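6th November
By Sveva Sorrentino

Filed under: Back of House / Equipment Reviews

The Tarneck two-arm laundry loader: a review from the people who still do the folding

I run the linen side at Skolstead, a residential care home with 30 beds, and we had the Tarneck on trial for 8 weeks. Two arms, a gripper on each, and one job: get clothes out of a basket and into a front loader. The sales rep, Marwan Haddadin, told us it would "give staff their mornings back." I have heard that about a lot of equipment. 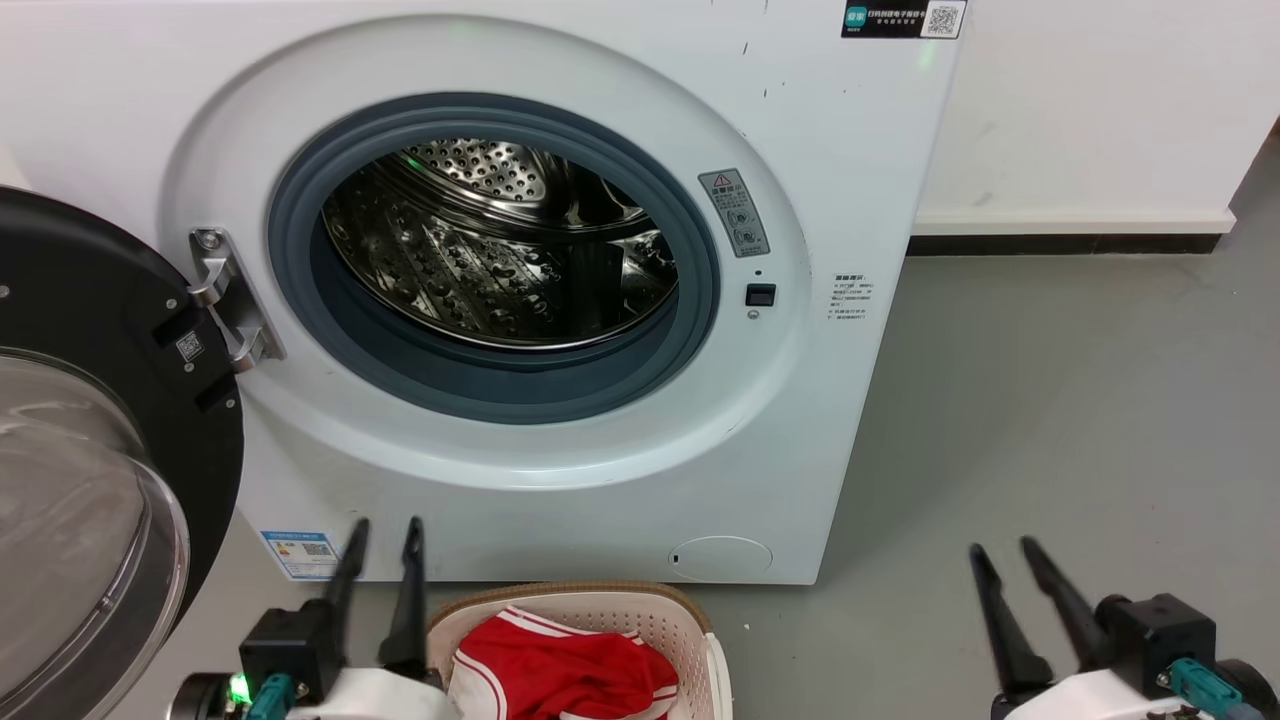
What it does well

It does load. Give it one red and white sports garment in a basket with the washer door already open and it will get that garment into the drum most of the time. It doesn't mind bending, and my back noticed. Hussam Daher, who has done our night loads for years, has a bad shoulder and was glad of it on the heavier days. I won't pretend that counts for nothing.

Where it falls down

Speed, first. Hussam can fill a drum while the Tarneck is still deciding how to pinch a sleeve. Fitted sheets are hopeless. Anything with long ties ends up half in and half out of the door, and then somebody has to stop what they're doing and go fix it. It doesn't check pockets, so we check them first, and by then you have the thing in your hand and the washer is right in front of you.

The basket has to sit where the arms expect it. Twice a cleaner nudged it with a mop and we lost most of a morning.

What changed for us

This is the part the brochure skips. Before, two people did laundry. During the trial, two people did laundry and also looked after a machine. Sorting got fussier. Shadi Shboul, who came to us to work with residents, spent a good part of her shift clearing jams. She said she felt like the assistant. The "mornings back" never showed up on the rota, though the manager did ask me whether we could manage with one person. We could not.

Nobody trained us beyond a short visit and a laminated card. When I called the help line I got a polite man who asked me to restart it.

Cost

We were quoted 200 a week to keep it, service included. A decent raised stand for the washer would save most of the bending and never needs a restart.

Verdict

2 out of 5. Both points are for Hussam's shoulder. If you have a long run of plain, same-size items and someone nearby with spare time, you might get more from it. We sent ours back and ordered the stand.

Questions or corrections: write to the reviews desk | © Lulton Trade Notes | Back to top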